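October, late evening

I meant to write last night and fell asleep with the lamp on, so this has to do for two days. The fruit from Totcombe came at last. Sofia Torres brought it up the stairs herself, puffing and laughing, and wouldn't stay for coffee because Américo Moreira was waiting in the car and he frets about the parking. I kissed her on both cheeks and gave her back her good bag, the one I've had since summer -- I had washed it, too, so my conscience is clear.

Well, the kitchen table is still buried under the 200 jar labels I promised to write out for the church sale (131 done, my hand aches just thinking of the rest), so I carried everything into the bedroom and sorted it on the bed. Mother would have had a fit. Food on a bedspread! But the light is lovely in there in the afternoon, and it's the old blue plaid, which has lived through chicken pox and two puppies and can surely live through some fruit.

I do love sorting. I like picking each thing up and turning it over, finding the soft places, deciding what's for today and what can wait until the weekend.

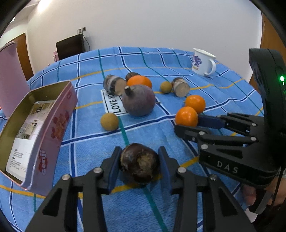 The oranges I'll keep for the blue bowl, at least until I give in and make the cake with the whole peel in it. The brown one with the scuffed patch had better be eaten soon. And then there's the big purplish one with its stub of a stem, which I took for a fig and then for an onion and then for a fig again. I'll ask Sofia when I call her, and she'll tease me about it until Christmas.

I must remember to shake out the bedspread before I turn in. It's nearly eleven now, and I still have to find my glasses and write to Gilleo about the gas bill.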